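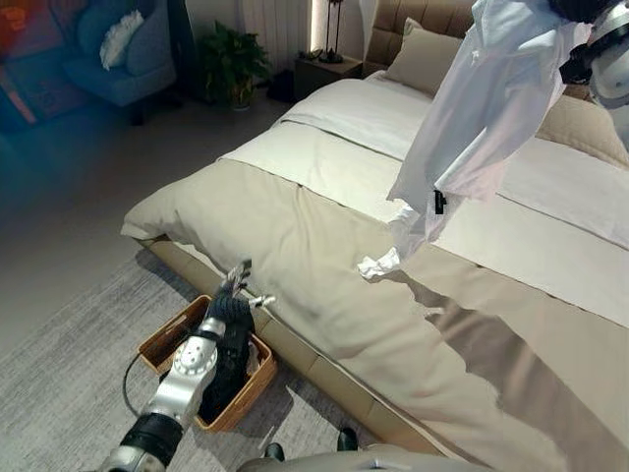 Trellstead Bedroom Laundry: README

Hi, and thanks for downloading this. Trellstead is a small collection of pictures and notes about clothes in a bedroom: clothes in a basket, clothes on a bed, clothes on their way from one to the other. I put it together because every laundry set I tried was full of T-shirts laid flat on a plain table, and my laundry has never once looked like that. I wanted heaps. I wanted sleeves hanging down and things bunched up on top of other things.

This file covers what's in the folders, how I label things, and the parts that still annoy me.

What's in the box

There are 2,575 pictures in the current release, sorted into 14 folders. Each folder is one round of clothes on one made-up bed. The notes live in a plain text file next to the pictures, one line per picture, and you can open them in anything.

The folder names (Ondton, Nestska, Urrego and so on) don't mean a thing. I needed names that wouldn't get mixed up with the labels, and "bed_final_2" was already getting out of hand.

The room

Most of what you'll see is bed. It's a big one with a padded taupe headboard, a pale duvet, and a beige runner across the foot. I'm fond of that runner – it gives you a nice quiet background, and a dark garment on it is about as easy as this job gets. A white one is a lot harder, especially up by the folded-back sheet. The floor by the bed has a gray textured rug, and the basket there is the woven kind with a little cut-out handle.

How I label clothes

I keep the garment labels short on purpose. These are the rules I stick to:

1. If you can tell what it is, say so. A white thing with long sleeves and a cuff is a shirt, and it gets "shirt, white, long sleeve".

2. If you can't tell, stop at "garment". I don't guess from the color or from what I remember was in the wash. A black heap in the bottom of a basket is "dark clothing" and that's that.

3. Two garments in one pile get two lines, even when they're tangled. On the runner below there's a black one with a crumpled white one under it, and the white shows on both sides of the black. It's still one white garment in the notes, with "partly covered" after it.
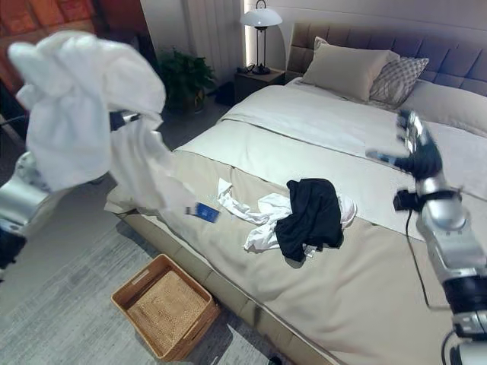 4. Anything being held up gets the word "lifted". I used to write "hanging" too, and then I had two words for one thing and spent an evening cleaning it up.

5. Pillows and bedding get their own lines. The checked pillow is "pillow, gray and white". Please don't merge it with the clothes! I did this in the first draft and it was a mess.

Small stuff that isn't laundry (cards, bits of paper) goes under "other". I only write the color and the rough shape.

Close-ups

Seven of the folders come with close-ups of the cloth, and these turned out to be my favorite part. You get weave, creases, and the way a fold goes gray or lilac on its shady side. You also lose nearly everything else, so a lot of the close-ups carry "garment, type unsure" and a color. For fabric I use "diagonal weave", "plain weave" or "can't tell". I don't label fiber at all. Cotton or poly, your guess is as good as mine from a picture.

Color is the slippery one here. The same pink can look nearly white where the light hits it and a cool gray down in the fold, so I go with the biggest evenly lit patch and leave the rest alone. 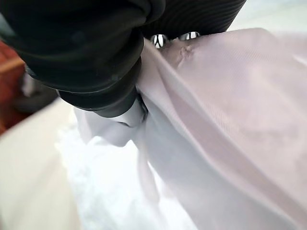
Pale pink cloth with a fine diagonal weave. Label: garment, type unsure.

Things to know before you use it

The clothes lean heavily toward black and white, so please don't use this to say anything grand about color. Socks are barely there. There's no "clean" or "dirty" label and I'm not planning one.

Tanko Lawal went through 100 of my lines with fresh eyes in April and disagreed with me most on "shirt" versus "garment". Where we couldn't settle it, the line now says "garment". His notes are in the checks folder if you like reading arguments about cuffs.

Still to do

– More close-ups for the Urrego folder, which has hardly any
– One spelling of "gray" across all the notes
– A better word than "heap" for the really flat heaps

If you find a line that's wrong, send me the folder name and the line number and I'll fix it in the next release.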